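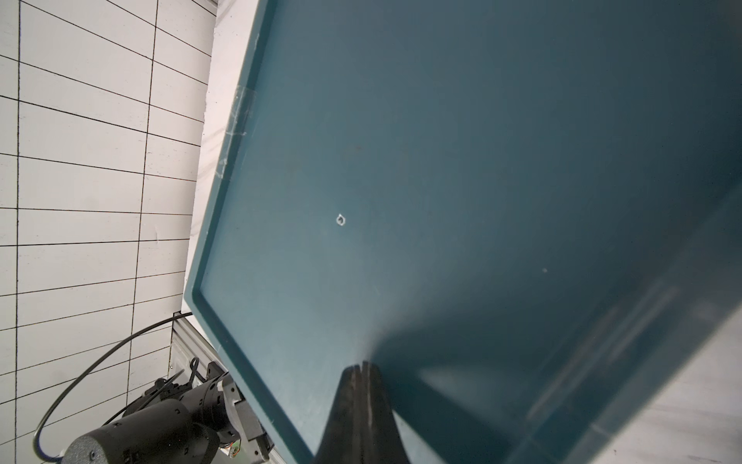

4.2 What people call the thing they can't name

Going into the interviews, I figured the interesting part would be where people keep their leftover hardware (the junk drawer, the coffee can, the baby food jars with lids screwed under a shelf). Then I listened back to the first recordings and realized I'd been asking the wrong question, because what people really wanted to talk about was what to call the stuff. Almost every household in Prindport that let me in had a word for the loose bits that no longer belong to anything, and the words were wonderful! Take something like Figure 3, one tiny white ring on the floor of a big dark teal tray. I could say washer, I could say bead, I could say a loop off a rubber band, and each of those words would send me to a different drawer. Most of the people I talked to wouldn't pick any of them. They'd call it a "doodad" or an "orphan" or, in one kitchen, a "maybe," and they'd know exactly which drawer a maybe goes in.

I want to stay on "maybe" for a minute, as it changed how I coded the rest of the interviews. The woman who used it had three levels. A "that's-the" was any part she could match to its home right away, as in "that's the foot off the toaster." A "maybe" was a part that looked too well made to throw out. A "no" was trash. She moved things between the levels out loud while we talked, and a little plastic clip went from maybe to that's-the right in front of me when her son wandered through and said it came off the Toma blender. (Great moment, terrible for my interview guide.) I had planned to treat the names as labels for kinds of objects. After that visit I started treating them as labels for how sure the speaker felt.

Of the 40 households in the study, 16 used some kind of graded naming like hers. The grades didn't line up neatly from house to house, and I've resisted the urge to force them into one scale. A retired machinist had only two words, "stock" and "scrap," but he said "stock" in two different tones of voice, and his wife told me flat out that they were two different words. I believe her. I went back to the recording and you can hear it: the short one is for things he could use tomorrow, and the long, drawn-out one is for things he'd be embarrassed to throw away. I coded them separately, and a reader who wants to argue with that choice has my sympathy.

The remaining households mostly had one word that did all the work. "Doodad," "widget," "gubbins" (from a family with a British grandfather), "bits," and plain "hardware" all came up. I also got "Zürchers," which stumped me for weeks. It comes from a sewing machine the family bought secondhand, made by a company called Zürcher, that came with a tin of spare parts they never identified. First the tin was the Zürcher, then the parts in it were, and by the time I showed up any small object of unknown purpose was a Zürcher, including a cribbage peg. The teenagers in the house had no idea it was a company name. I asked one of them to spell it and she left off the dots and added a K.

Search articles, authors, keywords Search Advanced search

Family words like that one are common in the literature on household talk, so I don't want to oversell it as a discovery. What did surprise me was how little they travel. I expected neighbors to share at least a few, especially on the blocks near the old Fallier plant, where a lot of the households had someone working on the same floor for 20 years or more. They'd have brought home the same slang, I thought. And they did bring some home: "Fallier special," meaning a repair done with the wrong part, turned up all over that neighborhood, with the same slightly proud shrug. But it named the repair. When I asked the same people what they'd call the part itself, sitting loose in a jar, they went right back to whatever word the family used.

My best guess is that repairs get shown off and jars don't. You tell your neighbor about the gate you fixed with a curtain ring. You don't walk them over to your shelf and introduce them to your orphans (well, one man did, and it took most of an October afternoon, and I enjoyed every minute). A word that only ever gets used between two people at the same counter, usually while one of them is on hands and knees looking under the stove, doesn't have much chance to spread.

I should say something about the matching task, since two reviewers of an earlier draft asked for more on it. After each interview I put a handful of small parts on the table, the same set every time, and asked the people in the house to tell me what each was. They could handle everything. I told them "I don't know" was a fine answer. Across all the sessions, 73 answers were some version of a family word in place of an ordinary noun, and those answers came faster than the nouns did. People would hesitate over "grommet" or "ferrule," try it out, take it back, then say "oh, it's a doodad" with obvious relief and put it down. I had read that relief as giving up. Having watched it happen so many times, I now think the speaker has finished the job. The part has been filed. Whether it has the right technical name is somebody else's concern, probably the hardware store's.

There's a limit here I haven't gotten around. My parts were new, and they were mine. A few people pointed out that they'd have kept looking longer if the thing had turned up on their own floor, where it must have come from somewhere. One man told me he couldn't call any of them orphans, because I'd obviously bought them in a bag. He wouldn't budge on it, either. I've left his answers out of the count and put them in the appendix with his reasons, and I take the objection up again in 4.3, where the parts come out of people's own jars.

Filed under: Household Studies, Everyday Language, Repair & Reuse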